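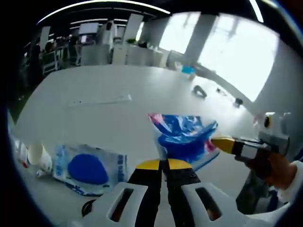
图1 双夹爪桌面操作，手持采集端视角。

Kuleck 桌面整理数据集：数据卡与采集规范
版本说明更新于 2025年10月27日

一、概述
Kuleck 收录手持夹爪在圆形白色桌面上的操作片段，供双臂模仿学习与视觉语言动作模型训练使用。当前版本含 713 条有效片段，单条时长上限 90 秒。采集工作由 Cisard 承担，标注与质检由 Likamska 承担。本文件规定采集、标注、发布三个环节的最低要求。未满足“必须”条款的片段不进入发布版本；“建议”条款只影响质量评级。

二、物品范围
任务物品限于日常轻质物件：瓶装水、纸杯、塑料包装袋、独立包装的海绵垫、直尺、线缆及小件文具。不使用刀具、玻璃器皿和盛有热液的容器。半透明软包装属于困难类别，标签为 soft_transparent，评测时单独统计。

三、采集前检查
3.1 两只夹爪指尖的黄色端头必须完整，磨损露底的应更换后再开机。
3.2 夹爪开合行程必须重新标定，标定文件与片段同批上传。
3.3 桌面物品按任务单摆放，允许随机偏移和旋转，不允许叠放任务单以外的物品。
3.4 线缆应留出余量，操作中不得绷紧，也不得缠绕手腕。
3.5 窗侧强光条件下必须锁定曝光，并在元数据 light 字段中填写 window。

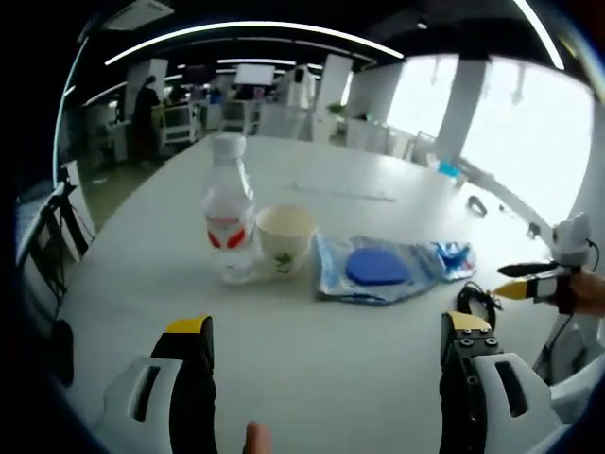 Rongrong Du
数据规范负责人，Cisard

四、操作要求
4.1 双夹爪任务中，两侧操作者应事先约定主从关系。从侧夹爪在主侧完成闭合之前不得施力。
4.2 接触软包装时以指尖端头按压或夹持边缘，禁止用爪体外壳推动。
4.3 瓶与杯相邻摆放时，接近路径应避开杯口上方。瓶体夹持点取瓶身中段，瓶盖不作为夹持点。
4.4 操作者手指不得进入两指之间的闭合区域。手指出现在画面中但未接触物品的片段可保留，标记 hand_visible。
4.5 失败片段照常上传，不得剪去失败部分，由标注方填写失败类型。
4.6 操作者连续采集 12 条后必须休息，期间复查标定。

五、标注
每条片段标注任务指令、物品类别、接触起止帧和结果。遮挡物品按可见部分标注，类别无法确认时填 unknown，不作推测。透明瓶体的轮廓以瓶肩和标签边缘为参照。双人复核不一致的条目交由第三名标注员裁定，三份记录均予保留。
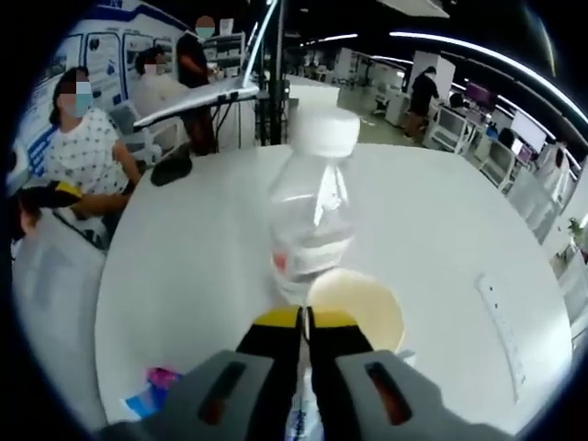 图2 夹爪位于瓶体两侧，杯与瓶底相邻，对应条款 4.3。

六、隐私与同意
采集场地为开放办公区，背景中可能出现非操作人员。发布前必须完成以下处理：
可辨识的人脸一律模糊，佩戴口罩者同样处理；
显示器画面与墙面展板上的可读文字作遮盖；
音轨删除。
同意书按人员编号归档，与影像分开存放。当事人撤回同意后，相关片段从下一版本移除，并在变更记录中列出片段编号。

七、文件结构
episodes/ 每条片段一个子目录，含视频、位姿、开合宽度
calib/ 标定文件
labels/ 标注，JSON 格式
splits/ 训练、验证、测试划分
压缩后总容量近 390 GB。划分以采集批次为单位，同一批次不跨集合。

八、已知局限
桌面颜色单一，模型可能对深色或带纹理的桌面泛化不足。广角镜头边缘畸变明显，发布数据未作去畸变，使用者应读取 calib/ 中的内参自行处理。5月之前的批次缺少 light 字段，加载脚本默认填空值。

九、变更与反馈
条款编号在小版本间保持不变，废止条款保留编号并注明“已废止”。与 Pan 工具链的字段映射见 docs/pan_mapping.txt。问题请提交至仓库议题区，注明片段编号和条款编号。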